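Print | E-mail

Teaching a Robot to Pick Things Up, One Grab at a Time

By Edmund Mazurek
02/08/2023

The pitch from Mevia is a simple one. Give a robot arm enough examples of picking things out of a bin, the company says, and it will learn to pick up things it has never met before. What the pitch leaves out is how many examples "enough" is, and on a visit to the company's workshop last week I couldn't get anyone to say.

What I did see was a good deal of waiting. The arm reaches down, closes its fingers, lifts, and either has something or doesn't. A computer writes down which. Then it goes again. Every so often a person walks over, stirs the contents of the bin by hand, swaps a few items for others out of a box, and walks back to her desk.

The person on the day I visited was Toshiko Kobori, who has been with the project since April. She said a full shift yields 440 recorded attempts when all goes well. All does not always go well. The arm stops itself if it pushes too hard on the metal, and then someone has to clear the fault and start the run over. On her worst day she got 102.

"People think it's the robot doing the work," she said. "Come and stand here for a week."

Mevia is collecting the attempts for Hosoda, a parts distributor that would like to have machines fill small orders now filled by people. The agreement runs through two stages. In the first, the arm tries a set of 200 everyday items, most of them bought at discount stores, and the results are used to train the software. In the second, the software is supposed to handle goods from Hosoda's own shelves with no further lessons.

That second stage is where I start to have doubts. Hosoda sells fasteners, seals, and small fittings, a lot of them in clear bags. Toys and toiletries are handy for practice, but a learning system tends to be good at whatever it was shown. Genji Tsuchiya, who runs the project at Mevia, said variety matters more than matching the customer's stock item for item. He may be right. He had no results from bagged parts to show me, and said those tests had not been scheduled.

He was also frank about the failures, up to a point. A missed grab is worth as much to the software as a good one, he said, and he would be worried if his people were only saving the good ones. Fair enough. But when I asked what share of the attempts end with an item in the fingers, he said the figure was going up and left it there. I asked what it had been in April. He said he would have to check. He hadn't sent it by the time this item was filed.

Chie Yoshida, who handles automation purchases for Hosoda, sounded more patient than I would be in her place. She said the company had already paid for one bin-picking system, from a supplier called Plestis, that worked well in the demonstration and poorly in the warehouse. This time, she said, payment is tied to what happens in the warehouse.

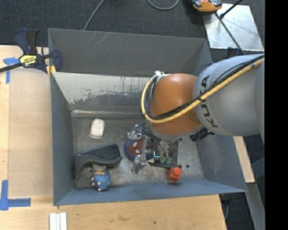 The KUKA arm reaches for a Spider-Man item in Mevia's practice bin.

There is also the matter of the bin. All of the attempts so far have been made in one metal container, clamped to a table. I asked Tsuchiya whether software that has only ever looked at one bin would know what to do with another. He said the camera view would be varied "at a later point," and that keeping the bin fixed makes it easier to compare one week's attempts with the next. Both things can be true, but Hosoda's warehouse uses plastic totes, and they move.

Kohei Hattori, an engineer who worked on picking systems at Brestska before going out on his own, has no part in the project. I read him my notes over the phone. He said the method is sound and that plenty of groups use some form of it. His complaint was with the schedule. Gathering examples with a single arm is slow, he said, and the usual answer is to buy more arms or do part of the practice in simulation. Mevia is doing neither for now.

"They'll learn something," Hattori said. "I wouldn't promise a customer what it's going to be."

Kobori, for her part, has stopped guessing which grabs will work. Soft items were a surprise to her -- she had expected them to be hard, and the arm mostly does fine. Flat items lying flush with the floor of the bin are the ones she dreads. The fingers scrape along the metal, close on air, and come up again, and the software logs one more miss.

Mevia says the first stage will be finished when all the items on its list have been tried "a sufficient number of times." I asked for the number. Tsuchiya said it would depend on the data.

Hosoda expects a first report from the company before it decides whether to send over any of its own parts. Yoshida said she has asked for the misses to be included, item by item, and has been told they will be.

Print this story | E-mail this story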